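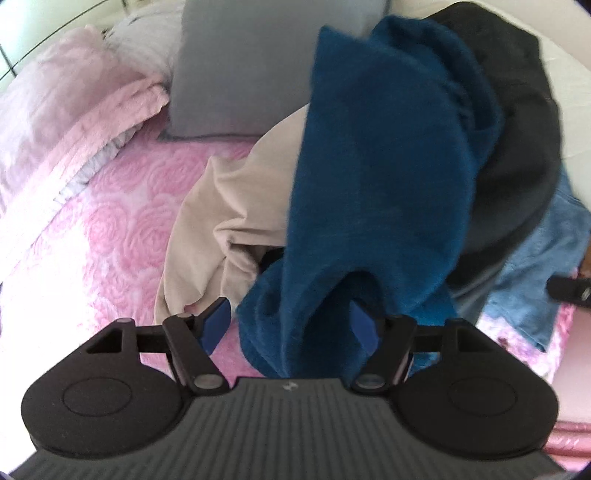

The inventory for the Stuslow apartment began at the bed, as the instructions required. Item one was a fleece, dark teal, plush on the outside. She entered it as outerwear, light. The form from Lotudby had no line for fleece.

Item two was black and heaped, and she put off naming it. Item three was denim, light blue, faded. Item four was the beige cloth. She wrote "cloth, beige, use unknown" and moved on.

The rate was 40 cents per item, with a ceiling of 199 items per room. Anything past the ceiling was to be listed by weight. She had reached the ceiling once, in a pantry in Berrada, and had weighed the remaining jars on a bathroom scale.

Clothing was to be folded in thirds lengthwise, then in half, and placed in the carton with the fold facing up. The fleece would not hold a fold. It opened again each time she took her hand away. She folded it five times and recorded one attempt. Under "condition" she wrote "fair." Under "odor" she wrote "none," then crossed it out and wrote "cedar, slight."

There was a field for the owner's forwarding address. It had been filled in before she arrived, in small capitals: 910 PLENDUTENT. No street type was given, and no city. She checked the postal directory in the back of the binder. It went from Plenby to Plesk.

At 4:15 p.m. the light moved off the bedspread. She taped the first carton, wrote the address on two sides, and read it over. Then she cut the tape, took out the fleece, and put it on. The sleeves were the right length.

She changed the count on the form by one and initialed the change.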